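Plullby Hand Pair
Handheld demonstration grippers for robot teaching
Made by Okside. Product code 785.

The Plullby Hand Pair lets an operator show a robot a task by doing it directly. The operator holds one gripper in each hand and works on the real item. Finger opening, hand position and camera video are recorded together, and the recording can be played into a training job or checked first in Merkix, the desktop software supplied with the pair.

Each gripper has two black fingers with soft pads, driven through linkages from a trigger under the body. The camera looks forward over the ribbed centre plate, so the fingertips stay in view for the whole recording. The same finger set fits the Gosselin wrist mount, and a robot trained from the recordings closes on the work with the same shape of tip.

Cloth is the most common use. Garments should be recorded on the surface where they will be handled later, bedding included. Take hold near a corner or an edge and let the fabric bunch between the pads.
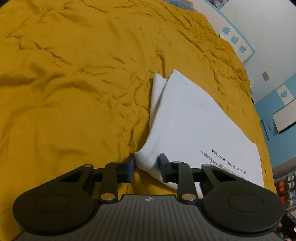

Can I record with only one gripper?
Single-hand recording is supported. Choose "one hand" when you start the session in Merkix and leave the second gripper switched off. Files from one-hand and two-hand sessions are kept in separate folders and can't be merged afterwards.

Recording a two-hand task

Put both grippers on charge until the lights go steady. Start a session, hold the grippers side by side and squeeze both triggers once. Merkix uses this squeeze to line up the two recordings. Carry out the task at a normal working pace and squeeze both triggers again to finish.

If a grip slips, carry on and pick the item up again. Recordings with a recovered slip are useful for training and need not be deleted. Sota Chiba's setup guide, included in the box, covers marking good and bad takes and has a section on folding shirts and towels. 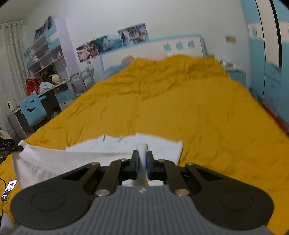

Two grippers on white cloth, one at the left corner and one on a bunched fold.

Specification

Recording time per charge: 146 minutes
Charging time: 35 minutes
Warm-up before first session: 15 seconds
Finger pads: replaceable, sold in pairs
Trigger: left or right hand, same part

In the box

Two grippers, charger, spare finger pads, setup guide, Merkix licence for one computer. The Gosselin wrist mount is sold separately.

Firmware

Units shipped before 3/11/21 need the June update before they will record two hands at once. Connect each gripper in turn and choose "Update" in Merkix.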